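4. Kitchen tasks with the Lastby package

4.1 What we bought and what we tested

The Lastby package is sold as a yearly licence. You get a simulator, a set of ready-made rooms, a two-handed robot model with multi-fingered hands, and a recording tool that lets a person drive the hands and save the result. There is also a paid add-on, Prullis, which takes a short set of human demonstrations and grows them into a larger set by moving objects, swapping textures and replaying the hand paths with small corrections. We paid for both at the normal academic rate. The vendor had no say in this paper and did not see it before it went in.

Our question was narrow. Can a small lab with no two-armed hardware of its own use this kit to make training data good enough to be worth the licence? Not whether the physics is the best on the market. Others have looked at that, see Section 2.

All tests used release 2 of the package, installed on 04/10/2022. A later patch changed the contact settings for thin objects, so anyone repeating the rack results should check which build they have. We did not go back and rerun.

4.2 Set-up

Installation was quick on Linux and slow on everything else. The licence server has to be reachable when the program starts but not afterwards, which suited us, the lab network drops out most afternoons. The manual is fine for the first day and thin after that. Several settings named in it are no longer in the menus; we found them in the config files by searching for the old names.

Room files come in families. We used the kitchen family only. Each kitchen is built from a worktop, a floor, a few fixed items and a few that can be picked up, and the operator can ask for a new mix by changing a seed number. Stone, wood and plain worktops are all included. We did not edit any object by hand. The point was to judge what comes in the box.

Camera: one fixed overhead view, looking down on the work area, same position for every run. We used the wide setting, and the black bands it leaves at top and bottom were kept in the saved files and masked at training time. Cropping them on export is possible but it shifted the camera values in the log and we did not trust it.

4.3 Tasks

We settled on 4 tasks, all of them things a person would do at a worktop without thinking.

Task A, produce to plate. Pick up a single piece of produce from a cutting board and put it on the plate. Either hand may be used. Counts as done when the produce is at rest on the plate and the hand is clear.

Task B, plate to rack. Lift the plate and stand it in the wire rack. Two hands allowed. Done when the plate stays put by itself.

Task C, board clear. Move the cutting board to the far side of the worktop with nothing left on it.

Task D, hand to hand. Pick up the produce with one hand, pass it to the other, put it back on the board.

A and D share the same starting layouts. B and C were drawn from their own seeds, mostly because the board and the rack got in each others way when we tried to use one layout for everything.

Figure 3 is from Task A. Both hands are over the worktop and the produce is still on the board, untouched, with the white plate empty on its red oval charger further up. The left hand has its fingers spread above the rack; the right hand's fingers are closed up together, their tips past the upper edge of the board. Note how much of the board the right arm covers from this camera.

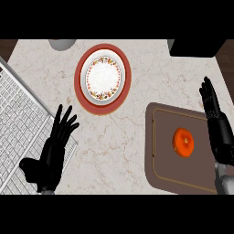
Figure 3. Overhead view in the simulator, Task A, kitchen family, stone worktop. Produce on the board, plate empty, neither hand in contact with the produce.

4.4 Recording the demonstrations

Operators drove the hands with a pair of tracked gloves. Lastby supports several makes and ours was on the list. Calibration is a matter of opening and closing the fist a few times and then holding the hands flat. It has to be done again whenever the program is restarted, and the tool does not warn you if you skip it. We lost a morning of takes to this before anyone noticed that the thumbs were lagging.

We recorded 300 human demonstrations in total, spread evenly over the tasks. Each operator had a practice session first, not counted. Takes where the operator gave up were kept in a separate folder and not used for training, though we did look through them when writing Section 4.6.

The recording tool itself is good. Start and stop are on a foot pedal, a take can be thrown away with a double press, and the saved file has the joint angles, the object poses and the video lined up in time. We checked the timing against a second log on a handful of takes and found no drift worth reporting. Notes can be typed against a take but only after it is saved, and the notes field is not exported. Please fix this.

Operators found depth the hard part. With one overhead view there is very little to tell you how high a hand is above the stone, and shadows help less than you would hope. Most operators learned to come down until the fingertips touched something and then work from there. That habit shows up in the data and later in the trained policy, which also taps the worktop before reaching. The package does offer a second view for the operator. We left it off so that the person saw what the policy would see, and on balance we think that was right, but the takes are slower for it.

4.5 Growing the set with Prullis

Prullis was run overnight on the human takes. It proposes a new layout, replays a matching demonstration with the hand path bent to suit, and keeps the result only if the task check passes. After filtering we had 3,532 demonstrations, human and generated together.

The split between tasks was no longer even. Task A grew the most. A round piece of produce on a flat board is forgiving, you can come at it from nearly any side. Task B hardly grew at all: the plate has to meet the gaps in the rack at the right angle and a bent path nearly always misses. We tried loosening the path limits for B. More attempts passed the check, but on viewing them many were plates leaning on the outer rail that had happened to stay up. Those were taken out again by hand, a dull job.

The task check deserves a word. It is a short script per task and the ones supplied are lenient. The supplied check for A passes if the produce is above the plate, at any height, so a hand holding it there and never letting go counts as a success. We rewrote all the checks. Anyone using the package for a comparison should do the same and publish their scripts, otherwise the numbers mean very little between labs.

Texture swapping worked without trouble. The veined stones are the most useful of the lot as the veins give the vision model something to be confused by. In our early runs on plain worktops the policy looked strong and then fell over when the surface changed, reaching for darker marks in the stone. Training with the swapped textures cured most of this. Not all of it.

4.6 What went wrong

Hidden produce. The right forearm is thick and when the board sits low and to the right, the arm covers a good part of it. If the produce is placed under the arm at the start, the policy has nothing to go on and waits, or reaches for where produce usually is. Prullis makes such layouts quite happily. There is a setting meant to reject starting layouts with hidden targets; it looks at the centre point of the object only, so a piece of produce showing a sliver is rejected and one covered except for its middle is let through. We wrote to support in May about this and got a polite answer and a workaround, which is to draw the layouts with the arms parked and then check again with them in place. It works. It doubles the time.

Wire rack. Thin wires and fast fingers do not mix. A fingertip moving at normal speed can end up between wires without having touched either, and then the solver pushes it out hard. In replay this looks like a twitch. We slowed the hands near the rack and the twitches mostly went away, at the cost of longer takes. Task A is affected too, even though it does not use the rack, as the left hand tends to rest above it.

Fingers held together. When the fingers are closed up and seen from the side they overlap, and the hand pose estimator we trained on the video alone cannot tell them apart. Policies given the joint angles had no such problem. Not the fault of the package, but buyers planning to train on video only should know it.

Plate and charger. These are two seperate objects in the room file, one lying on the other. Operators lifting the plate often caught the charger as well. For Task B the check looks only at the plate, so a take in which the charger was dragged across the worktop still passes. We left these in, and the policy now drags the charger. Our mistake.

4.7 Comparison with Grusel

Grusel is the nearest rival product and we had a trial copy. The rooms are plainer, there is no matching of Prullis, and the hands are simpler, with fewer joints. It starts faster and has never crashed on us. Contact with thin objects is handled better, and Task B was easier to record there by every operator's account. We did not train a policy on Grusel data, the trial ran out first, so the comparison goes no further than recording.

For single-hand work with solid objects we would be content with either. For two hands with proper fingers, Lastby is ahead, mainly on the recording tool and the range of rooms. Price is close enough not to settle it.

4.8 Use with real hardware

We have none of our own, as said. A partner group at Wannasri ran our Task A policy on their two-armed rig with a similar camera position and a board and plate of their own. Their results are in Section 5, with the caveat that their hands are smaller than the ones in the package and the joint limits had to be remapped. The remapping script is included in the supplementary files together with our task checks and the list of seeds. The recorded demonstrations can't be shared under the present licence, only the layouts. We have asked for this to be changed and are waiting for a reply.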